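Section 4. Clearing the worktop and setting up the hanging baskets

These steps apply to the Pronddale worktop with the Fletby back rail and printed side panels. The Breltau leaflet that comes in the box claims the top "stays clear by itself" once the baskets are up. I have set up 2 of these and would not count on it. Pens go back on the wood unless somebody puts them away.

4.1 Take everything off the wood

1. Pick up pens, caps and sticks first. Small caps roll, so get them before you start wiping.
2. Put each cap back on something or throw it out. Spare caps do not become useful later, whatever you tell yourself.
3. Leave the white flecks for now. They are dealt with in 4.2.

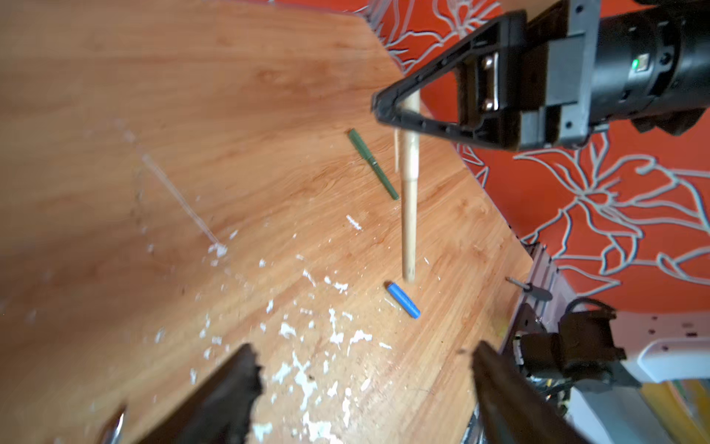
4. Set the sticks apart from the pens. If one has started to splinter, toss it.

Note: The leaflet suggests sorting by color. I see no benefit. Sort by what you reach for most.

4.2 Get rid of the white flecks

1. Sweep loose bits toward the front with a dry, soft brush.
2. Go over what remains with a damp cloth, along the grain.
3. For spots that stay put, use a plastic scraper held nearly flat. 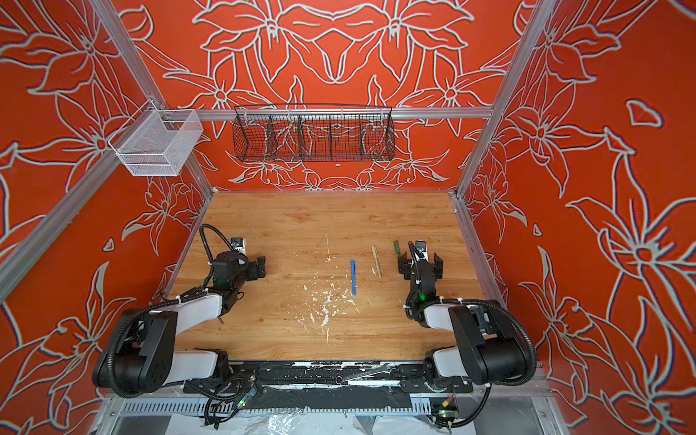
Fig. 4-2. Blue pen and wooden stick on the worktop, white flecks on the wood.

CAUTION: Do not use steel wool. Nikolaidis sells a cleaning paste rated for "1,000 wipes" on wood-look and real wood tops alike. How they arrived at that number is not stated. Test it on a back corner first.

CAUTION: Keep the paste off the orange-red panels. The white flower outlines may dull.

4.3 Check the basket positions

1. Center the black basket on the back rail, over the worktop.
2. Hang the white basket to the left of it, near the corner.
3. Measure from the wood to the underside of the black basket at both ends. The leaflet gives 300 mm. Mine came out level at 300 on one end only, so trust the tape and adjust the hooks.

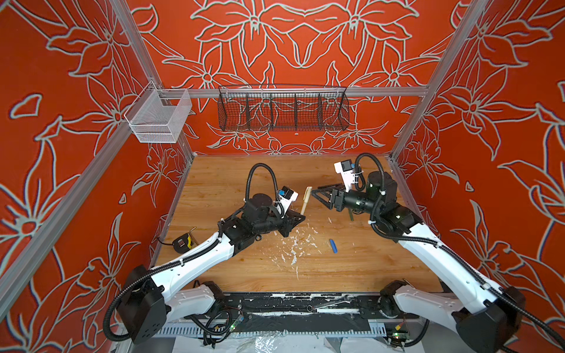 4. Put the tape measure away when you are done. It takes up more of the top than you would think and the end tab can scratch.

Note: Part 51 in the leaflet is shown as a rail clamp. My copy of the parts sheet calls it a hook. Order by the drawing if you need a spare.

4.4 Load the baskets

1. Start with both baskets empty.
2. Give pens one compartment of the black basket and sticks another. Leave at least one free for whatever turns up.
3. Use the white basket for the tape measure and other bulky items.
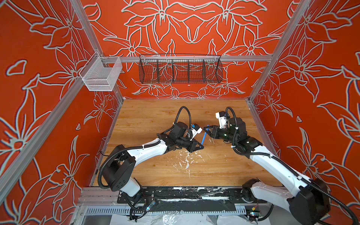
4. Press lightly on each basket after loading. If it tips forward, move the weight toward the wall.
5. Look again after a week. If the pens are back on the worktop, the basket is too far from where you work, and no amount of relabeling will fix that.

Section revised in September by Raquel Morais. For removing the side panels, go to Section 5.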